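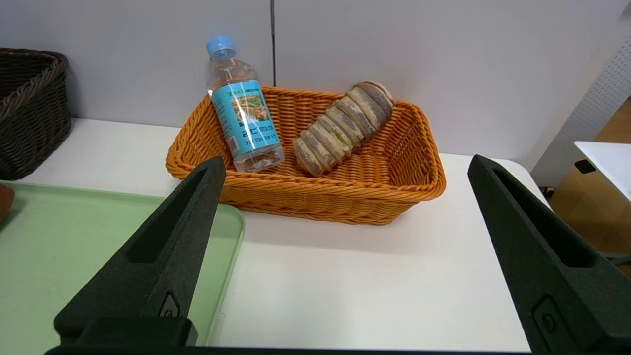 Isla Pringle said straight off that a drink and something to eat in one basket is plenty for a tea break, and could we please stop overfilling them. I was taking the minutes and I agree with her! We settled on the orange basket for snacks. The dark brown one stays by the wall until we decide what it's for (four ideas so far, none of them mine).

Next up was the green tray, and this took nearly 31 minutes — yes, I timed it. Pens and markers go on the tray, never in with the food. Carried, two against.

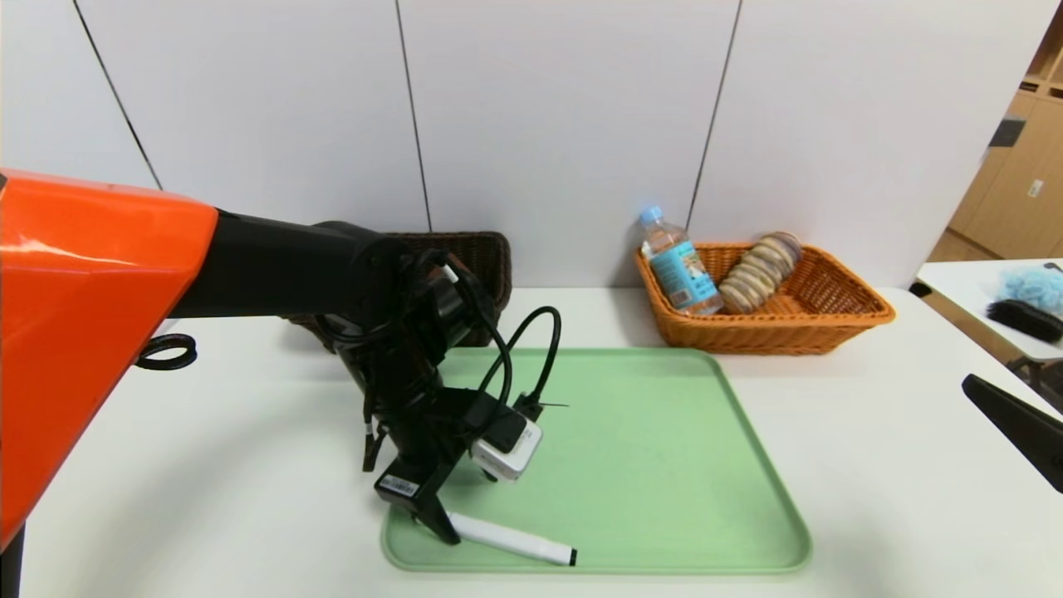
Clandham Break Room Club — minutes, Tue 8 April

Sponges and brushes came last. I asked for them to be kept well away from the snacks, and everyone said fine. Isla will price new baskets from Teixeira before November.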